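Robotics Club: Two-Arm Folding Project, Fall Update
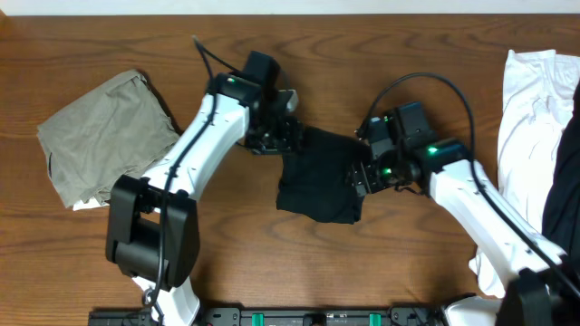 The manipulation group has moved from single-arm pick-and-place to cloth handling with both arms. Setsuko Tanabe wrote the task list in July, and it has changed little. Each run starts with one piece of fabric on the table. The arms must pick it up, hold it by two edges, lay it out and fold it in half, then set it aside.

As of October 21, 2020, the group has logged 485 demonstrations. Of these, 127 were thrown out, most of them for a slipped grip during the lift. Nima Taheri traced part of the problem to the closing speed of the grippers and has lowered it. Dark cloth remains harder than light cloth for the tracking code, Kodance, which loses the lower edge when the fabric bunches up. Negin Babaei is testing a longer exposure setting.

Cable routing was also revised. The wrist cables now have enough slack for a full turn of the last joint. Members should check both loops before powering up and should not tie them down to the links.

The next goal is 10 clean folds in a row on one fabric. The best streak so far is 5. Annag Skinner keeps the run log and needs every failed attempt entered, with the fabric type and the step at which it failed. Bench time is booked through Zohreh Jalali. New members must complete the emergency stop check before their first session.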